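Search products, manuals, part numbers
Search
Clear

Trulik Hand-Guiding and Remote Teaching Kit

4 min read

The Trulik kit lets an operator teach a robot arm a handling task in two ways: by holding the arm near the wrist and moving it through the job, or by driving it from a remote control station a short distance away. Both methods record to the same file format, so a set of demonstrations can mix the two.

Trulik is made by Clorisano for mid-size and large six- and seven-axis arms. It is sold to labs and production engineering groups that need recorded demonstrations for picking, sorting and placing work. It does not replace the arm maker's own controller or safety functions. The kit reads joint positions from the controller, adds gripper state and up to two camera streams, and writes them with a common clock.

Teaching by hand

In hand-guiding mode the arm is made compliant through its controller, and the operator moves it directly. A grip ring mounts behind the tool flange and carries two buttons, one to start and stop a recording and one to open and close the gripper. The ring has a mass of 735 g, which must be entered in the controller's load data before first use. If it is left out, the arm will sink slowly when released.

Hand-guiding suits contact work, such as pressing a part into a corner of a bin or sliding it along a wall. Operators usually get usable recordings on the first morning.

Arms without torque sensing can only be used in remote mode.

Teaching by remote control

The remote station is a desktop controller called Jina. It has a jointed handle with a trigger for the gripper and a foot pedal that acts as a clutch. With the pedal down, the arm follows the handle. With the pedal up, the handle can be brought back to a comfortable position and the arm holds still.

Motion scaling is set on the station, from 1:1 down to 1:4. The lower ratios are useful near bin walls and for small parts — most users leave it at 1:2 for mixed objects. The station must be placed outside the guarded area with a clear view of the bin, or with the camera view on a monitor.

Work area

Any rigid bin or tray can be used. We recommend clamping it to the table so that it stays in the same place from one demonstration to the next, and marking the position of anything else that has to be put back by hand. Matte bins are easier for the cameras than bare metal ones, though both will work.

Cables to the gripper should be dressed along the arm with enough slack for the full range of the wrist. Drive the arm to each end of its travel at low speed and check the loop before recording. 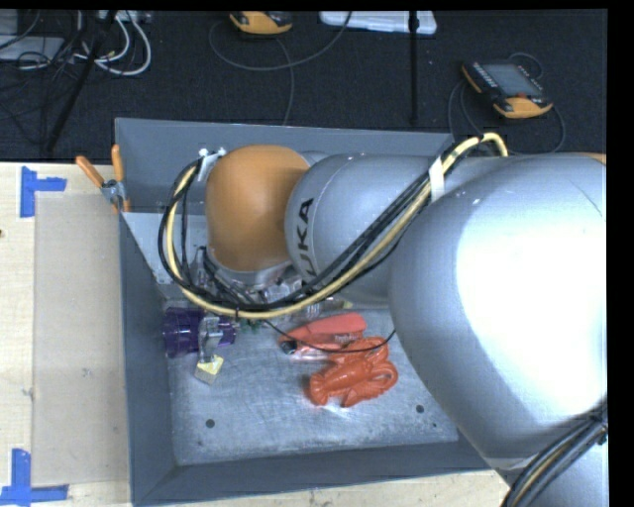

KUKA arm with gripper over a metal bin of mixed objects, including a toy lobster.

What is in the box

Grip ring with two buttons and flange adapter
Jina remote station with foot pedal
Recording unit with power supply
Cable set and reusable ties
Qaisi software license, one seat

Cameras, gripper, bin and table are not included.

Software

Recordings are reviewed in Qaisi, which plays back joint motion and video together. Demonstrations can be trimmed, labeled as good or failed, and exported one at a time or as a set. The recording unit stores 249 demonstrations of typical length before it needs to be emptied. The April release added a filter for pauses, so that time spent with the pedal up can be dropped on export.

Support

Installation takes one visit. Training is given on site by Majdi Rawashdeh and covers both teaching modes, load data and export. For questions about whether your controller is supported, write to Anas Awad in applications engineering and include the arm model and controller software version. Orders ship in 19 working days.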